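Taking an old desktop apart for parts

Updated 8 Jun 2026

An office tower that is past saving as a computer still has useful things in it. The drive, the memory and the power supply all come out with one screwdriver, and the steel case can go to scrap on its own. Most towers take me 50 minutes at a relaxed pace.

Before you open it

Copy off anything you want to keep while the machine still starts. Then shut it down, switch off the power supply at the back if it has a switch, pull the cord, and hold the power button in for 8 seconds. Unplug everything else and wipe the dust off the outside. Vacuuming inside a case is a bad habit. Use a soft paintbrush.

Work on a bench that can take scratches. Lay the tower on its side with the removable panel facing up. A Phillips #2 does nearly all of it. I keep a magnetic dish from Prornley next to the case for screws, and a muffin tin does the same job.

Touch bare metal on the chassis before you reach for any board, and again each time you come back to the bench.

Order of work

Take the hard drive out first. It is the heaviest loose part in there and the one most easily hurt by a dropped screwdriver. Pull the data cable and the power plug by their plastic ends, never by the wires. Many office machines hold the drive in a cage with a colored release handle or latch, and no screws are needed. Look for blue or green plastic before you start forcing anything.
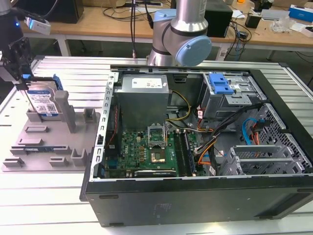 Stand the drive somewhere it can't roll or get knocked over. A block of scrap wood with a groove cut in it works, and so does a toast rack. If the drive is going to someone else, erase it properly first. If it is going in the trash, drill it – safety glasses on, drive clamped down.

Memory comes next. Press the clips at the ends of the slot and the stick lifts free. Put each one in its own antistatic bag. The Kallska bags with the zip top can be used over and over.

The processor sits under a metal bracket with a lever. Lift the lever, open the bracket, and take the chip straight up by its edges. Close the bracket again if you plan to sell the board, as bent pins in the socket make it worthless.

Leave the power supply for last. Unplug every lead from the board, then undo the screws at the back of the case. Do not open the power supply itself. It can hold a charge long after the cord is out.

Storing the parts

Label each part the day you pull it. I write the model of the tower, the month and "works" or "not tested" on masking tape. Half my shelf says September and I still know where everything came from.

Carard makes a shallow drawer unit that fits 3.5-inch drives on edge, but a shoebox with cardboard dividers is fine. Cables go in a separate bag. Coil them loosely and put a twist tie on each.

Screws – keep the coarse ones and the fine ones apart. Drive screws and case screws look alike and strip each other's holes.

Getting rid of the rest

Boards and cables go to electronics recycling. Herrera takes bare steel cases at the yard gate if the plastic front is off.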